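Week 9 handout: Failure case, the bead snag
Intro to Robot Manipulation

Okay, this is the one I promised you, the fault that cost us most of November. Read it before lab, because I'll be asking you to write up a failure of your own in the same style!

The short version: our policy (we call it Jendel, please don't ask) learned to tidy small accessories into a box. Scrunchies went fine. Bows went fine. Then it met bracelets, and in 106 test runs it snagged a strand 15 times. Snagging means the fingers close on the beads they want and also catch a piece of elastic belonging to something else. The arm lifts, the elastic stretches, and nothing in the controller minds, since a stretchy cord pulls back so gently at first that the force reading looks like a normal light object. Then the cord lets go. On run 14 it snapped and a bead hit Kavinda Sivakumar on the safety glasses. He was fine, and yes, he was wearing them, and so will you.

So where did it learn this? I went back to the hand-held demonstrations and sat there for two evenings. Look at how close everything lies once jewelry is in a pile: a blue beaded bracelet with thin dark elastic looped around its end, and one gripper already closed on the cream and tan beads. A person feels the tug and eases off. The gripper's finger positions get recorded, the easing-off barely shows, and the policy copies the grab without the caution.

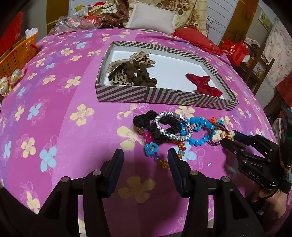

Olga Ulloa thinks I'm too hard on the demonstrations. Her view is that any controller with no limit on how fast the force may rise was going to break something sooner or later, and that the beads just got there first. I've come around to maybe half of that.

What we changed: a slow first lift, a stop if the pull keeps growing with height, and then open and back away. Lower your speed before you touch the force threshold, please.

For lab: pick one fault, say what the sensors reported at the time, and say who was standing where. One page. Iara Tapia has the spare glasses.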